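Subject: Re: the two arms on bench 7 – who is this for?
List: Damusby floor and packing list
Date: 2018-09-17

Hi all,

Sorry for the slow answer, we had the returns from Nandby stacked up to the ceiling and I only got to my mail this morning. I'm going to quote the bit I care about and skip the part about parking.

> I've packed kitchen and toy orders here for a long time and I'd like somebody
> who works with the new setup to tell us plainly what it does to the job. The
> slides said "relieving staff of repetitive handling." Fine. I've been relieved
> of things before, and what I got was a later shift. Are we losing the mixed
> orders to it? Do we get trained, or do we get moved to the dock? And why does
> the night crew hear about it from the break room board?

OK, so I'm one of the people who moved over to the arms in June, and I was grumpier about it than you are. I can only tell you how it has gone on my side of the building, and the office may well have a prettier version.

First, what my day used to be. Mixed orders, all shift, standing. Pick up the pot, pick up the bowl, turn, put it in the tray, turn back. On a heavy day I'd do 700 items and my right wrist would let me know about it all evening. I liked the variety and I liked the people on either side of me, and I did not like the turning.

What my day is now: I start with 5 setups before the first break. A setup means I put a bunch of stuff on the table, all shapes and sizes, and then run the arms through picking it up and setting it down. When one of them goes for something in a silly way I stop it, back it off, and show it a better way in. Then I write down what I did. The writing is the part I was not ready for! I hadn't written more than a shopping list in years, and now there's a log with my initials on every page. (Kirnedano, who put the thing in, read the logs, and they do write back, I'll give them that.)

Choosing what goes on the table is half the work, and it's the half where knowing the stock pays off. Anybody who has packed kitchenware knows a round lid with a little knob is a pain, and that a flat board is worse than it looks, and that a sponge is easy until you squeeze it. I put the awkward things close together on purpose, like they end up in a real tote. The engineers used to space everything out nicely like a shop window. We had words about that, and now we do it our way.

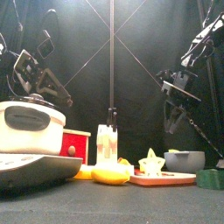 Do the arms take over the mixed orders?
For now they only get the single-item lines and the practice table, and mixed orders stay with people through the end of the season.

After that I don't know, and I've asked. What I was told is that the site in Bañuelos kept people on mixed orders and gave the arms the boring repeats, and that the headcount held but two of the packing jobs turned into jobs like mine. Take that for what it is, I haven't been there and I haven't talked to anyone who packs there.

Training, since you asked. It was 7 shifts, paid, on the clock, and you sit next to somebody who already does it. There's no exam. There is a thick binder, and you can ignore most of it except the chapter on the stop button and the one on what to do with your sleeves. If you want your name down, it's form 3199, in the rack by the time clock, and the old version with the blue header is no good anymore – two people on my shift had theirs sent back.

The things I don't love. It's quieter, and I miss the talking. I sit more, which my knees are fine with and my back is not. The pay went up one step, and I think it should have been two, and I've said so to everybody who holds still long enough. And I get a little twitchy when visitors come through and say how clever the machine is, when I've just spent the whole morning teaching it where to grab a bowl.

On the night crew hearing it last, you're right and I have nothing to say in anyone's defense. I've asked for the setup notes to go out on this list before they go on the board. If it doesn't happen, make noise and I'll make it with you.

You can also come over and watch, any shift change, bench 7, the side with the black curtain. Bring something annoying to pick up. I mean it – we're short on odd shapes, and the toy aisle damages bin gets emptied before I can get to it.

Oh, and whoever borrowed the good tape gun from my old station, I still want it back.

See you on the floor,
former station 5, now the arms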